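Search this site...

Saria arm – the gripper fault, in pictures

Last updated March 14, 2024

Quick page for anyone who missed the meeting. Saria stopped dead at run 243 with a servo overload, jaw wouldn't answer, arm had to be killed at the wall. No one hurt. Ohemaa has the log, I've just put up the pictures and what we know so far.

1. Over the bin
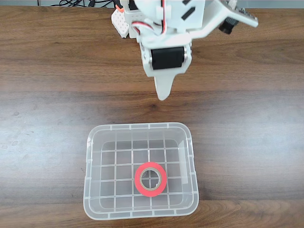
Overload trips were coming in at random, five of them before the big one. Seidu blamed the code, Adom blamed the power supply. The black servo sits sideways between the two white side plates, with the finger straight under it, so any shove on the tip goes right back into the gears. Red tape roll is the test piece, same one all along. New rule from Aba – hands out of the bin untill the power is off at the wall, not just paused.

2. Roll on the bare table

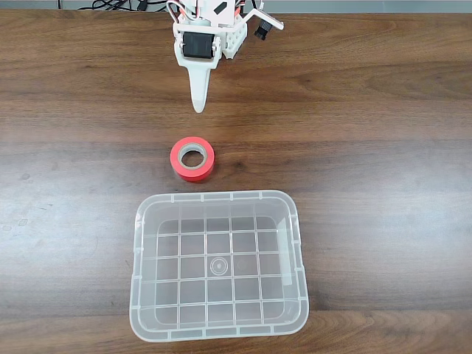 3. What we changed

Current limit turned down, 200 ms timeout added so it lets go instead of cooking itself. Horn screw to be checked every morning. Spare servo is on the shelf next to the Girberg box, please don't borrow it.

Still not sure about the wiring over the top of the bracket. Seidu thinks it tugs when the arm reaches out. Will re-route and see.

Anything odd, tell Ohemaa or me the same day pls.

– Ewurabena Amissah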